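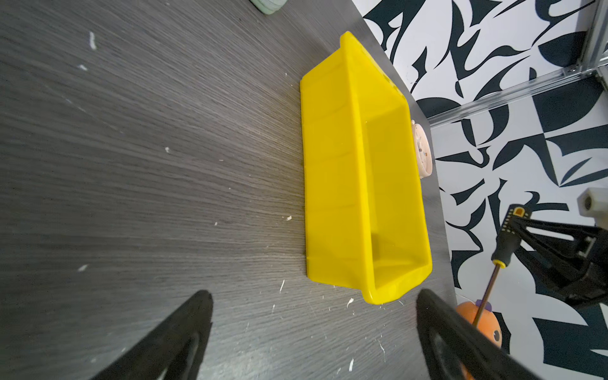
Yellow bin on the dark gray tabletop, empty, with a screwdriver at right.

Plidcombe Tabletop Tidying

Plidcombe is a set of short recordings of small household things being put into open bins on a tabletop: hand tools, toys and other odds and ends. It was put together at Ondton by Mi-kyung Wang and Rafail Karamanlidis.

Contents
2,308 recordings, split into 2 parts.
Part A (1,388 recordings): one item, one bin.
Part B (the rest): several items, one bin, any order.
Each recording comes with a text file giving the item names and the name of the bin.

Item names
Names are short and lowercase: screwdriver, yellow bin. We use 11 item groups. Toys that did not fit a group are filed under "soft or rubber toy", whichever material they turned out to be.

Known issues
The table was not wiped between sessions. Expect white specks and flakes on the surface; they are not labeled.
Items near the table edge may be partly hidden by the bin rim. Label them only if you can tell what they are.
Some Part B text files list the bin twice. Fix planned for December.

Contact
Labels: Lucimara Furtado
Downloads and broken files: Byung-chul Koo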